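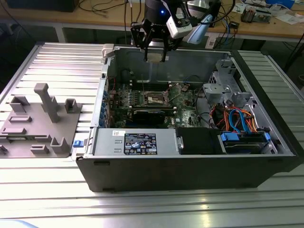 How a Closed-End Fund Discount Works, and Why Malelum's Narrowed

Shares of the Malelum Income Fund ended the year trading 3.4 percent below the value of the assets behind them. In November the gap was 11.2 percent. The portfolio changed very little between those two readings. Most of the move came from the share price.

A closed-end fund sells a fixed number of shares once, at its offering, and invests the cash. After that, investors who want in or out trade with each other on an exchange. The fund does not create or redeem shares on demand the way an open-end mutual fund does, so the market price can drift from net asset value per share, or NAV. When the price is lower, the fund is said to trade at a discount.

Malelum holds 34 positions, mainly investment-grade corporate bonds and preferred stock. Net assets stood at $843 million on December 31, 2020, up from $779 million at the end of November's first week. Higher bond prices account for most of the increase. Income that had been earned but not yet paid out accounts for the rest.

The tender offer

The discount began to close when the fund's adviser, Plolton, announced a tender for up to 10 percent of the outstanding shares at 98 percent of NAV. A holder who bought at an 11 percent discount could expect to sell part of the position back at a 2 percent discount. Buyers bid up the shares within days.

Two limits apply. If holders tender more than the cap, the fund accepts shares pro rata, and the remainder goes back to the account. The fund must also raise cash to pay for what it accepts, which shrinks the asset base and spreads fixed costs over fewer shares. Malelum's expense ratio, before interest, is expected to rise by four basis points.

Borrowing

The fund also uses leverage. It draws on a credit line from Primine at a floating rate and puts the proceeds into longer bonds. With short-term rates near zero, the spread between what it pays and what it earns has been wide. A rise in short rates would cut that spread, and a drop in bond prices would be magnified in NAV.

What the filings show

Haddad, an asset manager that buys discounted funds, reported a new stake in its latest filing. It did not ask for a board seat. Its earlier positions in similar funds were usually cut after a tender closed, and the discount widened again in several of those cases.

Holders who want to take part must instruct their broker before the offer expires. Shares held in street name often have an earlier internal cutoff.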